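Tienda > Casa y orden > Cajoneras de sobremesa > Viten

Cajonera de sobremesa Viten, gris con cajón de madera

Hola otra vez. Si has llegado hasta esta ficha es que tienes la mesa como tenía yo la mía en febrero: recibos, pilas sueltas, el destornillador pequeñito de las gafas (¡que nunca está cuando hace falta!), tres cargadores y una goma de borrar que no recuerdo haber comprado. Llevo años vendiendo cosas para ordenar y la Viten es de las pocas que me he quedado yo en casa, así que te la cuento con calma, porque la ficha del fabricante es una página sosa con medidas y poco más.

La Viten es un mueble pequeño, de los que se ponen encima de otro mueble. Por fuera gris liso, por dentro madera clara sin teñir. La hace Grasport, un taller que empezó con cajas para herramientas de relojero y que se pasó al mueble de escritorio cuando los relojeros dejaron de comprar tanto. Se les nota el origen en los cajones, que van ajustados sin ir duros.

Para qué la uso yo

Al principio la puse en el despacho y metí los sobres y los sellos. Me duró dos semanas. Luego se fue a la cocina, al lado de la panera, y allí guardó las velas de cumpleaños, el hilo de bridar y los abridores. Ahora vive en el cuarto de costura, que es donde mejor está – los carretes caben de pie y no ruedan. Si coses, mira esto antes de comprarte una caja de plástico con compartimentos, que son cómodas un mes y después se les parte la bisagra.

También la he visto funcionar muy bien de recibidor: llaves, mascarillas viejas, monedas, la tarjeta del autobús. Mi cuñada la tiene con los mandos de la tele y está encantada.

El acabado

El gris es un gris medio, tirando a serio, que pega con casi todo. En foto engaña un poco, sobre todo con luz directa, así que si lo quieres combinar con otro mueble gris pídeme una muestra de color y te la mando en un sobre, sin coste. Sobre mesa marrón queda precioso, me parece a mí, y sobre blanco queda más de oficina.

La madera del cajón viene sin barniz. Huele a taller los primeros días y luego se le pasa. No le pongas aceite de cocina (me lo han preguntado, lo juro). Si quieres protegerla, una mano finita de cera incolora y listo.
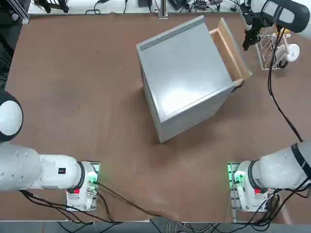
Medidas y peso

Ancho: 21 cm
Fondo: 20 cm
Peso: 643 g
Referencia: Viten gris

Mide el hueco antes de pedirla y cuenta también el espacio para abrir el cajón, que se olvida siempre. Yo la tuve en una balda estrechísima y cada vez que tiraba del cajón le daba un codazo al flexo.

Limpieza y cuidados

Trapo seco para el polvo, trapo apenas húmedo para las manchas, y ya. Nada de alcohol sobre el gris, que lo deja mate a corros. Si el cajón empieza a rozar en verano, con la humedad, pásale una vela por los cantos, o una pastilla de jabón seco, y vuelve a correr. Es un truco de mi abuela y sirve para cualquier cajón de madera de la casa.

Lo que no me convence

Pesa poco, y eso tiene una parte buena y una mala. Si la dejas sobre una superficie muy pulida y tiras del cajón con ganas, se viene el mueble entero detrás. Yo le pegué cuatro topes de fieltro con goma por debajo y se acabó el problema. Grasport no los incluye, se lo he pedido dos veces, pero los tienes sueltos en la tienda por muy poco.

Tampoco lleva cerradura. Para guardar papeles importantes o medicinas con niños en casa yo me iría a la Lemma, que es más fea, pero cierra con llave.

¿Viten, Lemma o Cokach?

Me lo preguntáis mucho. La Lemma es metálica, pesada y con llave. La Cokach es de tela con armazón, se pliega y va de maravilla dentro de un armario, aunque encima de una mesa se ve blandita. La Viten es la que se deja a la vista. Si tuviera que regalar una, regalaría esta – y de hecho la he regalado, a Mebrat, que me hace los arreglos de las cortinas y me la pidió directamente sin disimular.

Envíos y cambios

Sale de aquí bien envuelta en cartón, con el cajón sujeto con una cinta de papel. Quita la cinta despacio, en el sentido de la veta. Si no te gusta, me la devuelves en la misma caja. Si llega con un golpe, escríbeme con una foto y te mando otra.

Comentarios

Thảo Trịnh
La compré para las pinturas de uñas y me caben todas tumbadas. El gris es más oscuro de lo que esperaba, pero me gusta. Lo de la cera incolora, ¿se pone también por dentro del cajón?

Respuesta de la tienda
¡Sí, Thảo! Por dentro y por los cantos, poquita, y déjala secar con el cajón fuera.

Mebrat Alemayehu
Confirmo que la pedí sin disimular. Tengo las bobinas de la máquina y las tizas. Los topes de fieltro hacen falta, hazle caso.

Costurera de tarde
¿La habrá en verde algún día?

También te puede interesar

Cajonera Lemma con llave
Organizador plegable Cokach
Topes de fieltro con goma
Cera incolora para madera, bote pequeño
Cómo ordenar los hilos sin comprar nada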